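Kapitel 3
Ablageflächen und Böden im Wohnbereich

Lesezeit: 2 Minuten

In den beiden vorangegangenen Kapiteln ging es um Schränke und um die Planung fester Stauräume. Dieses Kapitel behandelt Flächen, die in der Haushaltsplanung selten vorkommen und im Alltag trotzdem ständig benutzt werden: Hocker, Fensterbänke, Treppenstufen, Stuhllehnen und am Ende den Fußboden selbst. Wir nennen sie Zwischenablagen. Eine Zwischenablage ist jede Fläche, auf der ein Gegenstand liegen bleibt, bevor er an seinen Platz zurückkommt.

Der Begriff geht auf eine Übung zurück, die Fenna Mulder und Kobe De Haan für den Grundkurs Hauswirtschaft entwickelt haben. Die Lernenden wählen einen Raum und notieren zu verschiedenen Tageszeiten, was auf den niedrigen Flächen liegt. Große Möbel werden dabei nicht erfasst. Die Übung wird in Abschnitt 3.2 vollständig beschrieben.
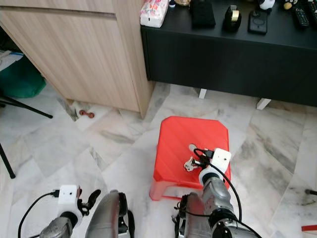 Niedrige Hocker eignen sich als Zwischenablage besonders gut, weil man sie im Vorbeigehen erreicht und leicht umstellen kann. Sie ziehen deshalb Kleinteile an, die keine gemeinsame Herkunft haben. Auf der Sitzfläche des roten Kunststoffhockers liegen ein kleines weißes Stück aus Plüsch oder Stoff, ein kurzes weißes Kabel und ein kleines Metallteil, das wie ein Stecker aussieht. Für das Aufräumen bedeutet eine solche Mischung mehrere Wege, denn Textilien und Kabel werden in den meisten Haushalten getrennt aufbewahrt. Ein geschlossener Schrank in der Nähe hilft nur dann, wenn darin für die betreffenden Dinge ein Fach vorgesehen ist.

Beim Abräumen einer Zwischenablage wird zuerst sortiert und dann getragen. Weiche Teile kommen zusammen, ebenso Kabel und Zubehör. Kleinteile aus Metall werden einzeln aufgenommen und in eine Schale oder Dose gelegt. Erst wenn die Fläche frei ist, wird sie abgewischt. Bei Kunststoff mit Rillen oder Riffelung wischt man in Richtung der Vertiefungen, mit einem feuchten Tuch und wenig Reinigungsmittel.

Der zweite Teil des Kapitels befasst sich mit dem Boden. Er gehört zum Thema, denn was von einem Hocker rutscht, liegt danach auf den Fliesen. Auf hellem, gemustertem Stein sind kleine Gegenstände schwer zu erkennen, vor allem wenn sie selbst weiß oder grau sind. Vor dem Saugen oder Wischen wird die Fläche daher aus geringer Höhe abgesucht, auch unter Hockern und entlang der Schrankfront.

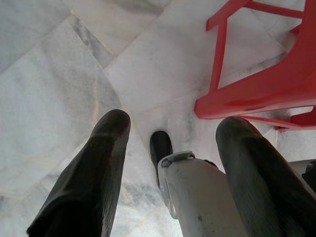
Abb. 3.2: Heller Marmorboden mit grauer Aderung, Fliesen mit geraden, schmalen Fugen.

Marmor ist kalkhaltig und verträgt keine Säure. Essigreiniger, Zitronensäure und viele Badreiniger greifen die Oberfläche an und hinterlassen matte Stellen. Verwendet wird ein pH-neutrales Mittel in der vom Hersteller angegebenen Verdünnung. Möbel mit harten Füßen werden angehoben und nicht geschoben, damit kein Sand unter den Füßen über den Stein reibt.

Wer dieses Kapitel durchgearbeitet hat, kann Zwischenablagen in einem Raum benennen, sie in sinnvoller Reihenfolge abräumen und einen Natursteinboden materialgerecht reinigen. Für die Übungen werden ein Notizblock, zwei Tücher und eine flache Schale benötigt.

Verwandte Kapitel
Kapitel 1: Schränke und Fächer
Kapitel 2: Stauraum planen
Kapitel 4: Kabel und Kleingeräte ordnen
Kapitel 5: Pflege von Holzoberflächen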